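Intro to Inventory and Stock Control
Handout 3: Reorder points and safety stock
Instructor: Tomás Veloso
Revised January 10, 2019

Read this before you start problem set 3. It picks up where the handout on carrying cost stopped. You will need the demand table for the Rambridge warehouse, which is at the back of the course packet.

Stock is kept in units. A unit is whatever you count and order by: one piece, one case, one pallet. Pick it once and use it on every line of the sheet.
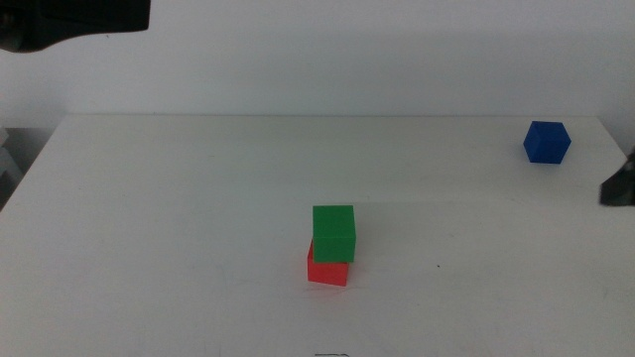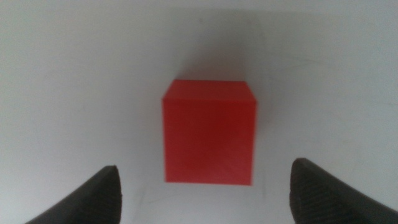
Cubes in all four pictures.
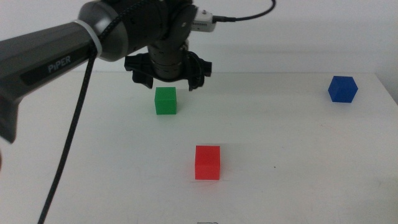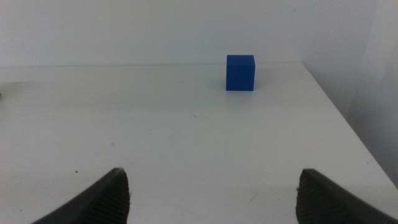
When should a store place its next order if it wants to avoid running out?

When the stock on hand plus the stock already on order falls to the reorder point. The reorder point is the demand you expect during the lead time, plus the safety stock.

Terms

Lead time: the days between placing an order and having the goods on the shelf. Count receiving and put-away. Students often stop the clock when the truck arrives, and their numbers come out low.

Daily demand: average units used or sold per working day. Use at least one full season of records if you have them.

Safety stock: extra units held to cover late deliveries and busy days.

Inventory position: on hand plus on order, minus anything already promised to a customer. Compare this figure to the reorder point. Do not use on hand alone, or you will order twice.

Worked case: Peren filters

The Rambridge warehouse sells 70 Peren filters a day. The supplier, Todorova, has a lead time of 3 working days. The manager wants 30 units of safety stock.

Demand during lead time = 70 x 3 = 210
Reorder point = 210 + 30 = 240

So the clerk places an order when the inventory position reaches 240. If the position drops from 250 to 180 in one day, the order still goes in that day, but part of the safety stock is already used up before the goods are even shipped. We will come back to this when we cover periodic review.

Now suppose Todorova moves to a lead time of 5 days. Demand during lead time becomes 350 and the reorder point becomes 380, with safety stock left alone. In practice a longer lead time usually calls for more safety stock too, as there are more days on which demand can run high. The formula for that is in chapter 6 of the text.

How much safety stock

There are two common ways to set it.

Fixed days of cover. Hold a set number of days of average demand. Easy to explain and easy to check. It treats a steady item and a jumpy item the same, so you end up with too much of one and too little of the other.

Service level. Decide how often you can accept running out during a lead time, then work back from the spread in demand. It takes more data. Trirkden, the parts dealer in the second case study, used this for its fast movers and kept fixed days for everything else.

Kha Đồng's notes on the Trirkden case are on the course page. They include the December figures, which are missing from the printed packet. Leave December out when you work out the average for problem 2, as the dealer was closed for part of the month.

Common mistakes

Mixing calendar days and working days in the same line.
Using last month's demand for a seasonal item.
Setting a reorder point and never looking at it again after the supplier changes.

For problem set 3, show the lead time demand and the safety stock on separate lines. An answer with only the final reorder point gets half credit.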